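Dralier opens second turf recycling site in Skustby

8/5/24

Dralier has opened its second site for used sports turf, taking over a former seed warehouse on the east side of Skustby. The company collects old playing surfaces from schools and town fields, cleans them and cuts them down for resale as mats and ground cover.

The new building covers 3714 square meters and has 11 employees, most of them moved over from the company's first site in Eltonell. Trucks began arriving in July, and the sorting line now runs two shifts a day. Dralier said the Eltonell site had been full for almost a year and that several towns had been put on a waiting list. 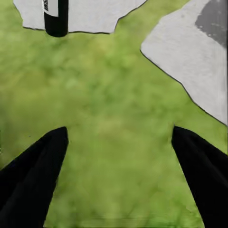
Green surface seen from above in a computer rendering.

Old turf is hard to get rid of. The rolls are heavy and full of sand, and many landfills in the area charge extra to take them or turn them away. Dralier charges the owner a pickup fee and sells the cleaned sand back to builders.

The Baptista school district is the first customer for the Skustby site. It is replacing the fields at two high schools before classes start and will send all of the old material there. The district had planned to store the rolls behind its bus garage until next spring.

Residents can drop off small pieces of turf on Saturday mornings. Pieces must be dry and free of glue, and there is no charge for anything that fits in a car.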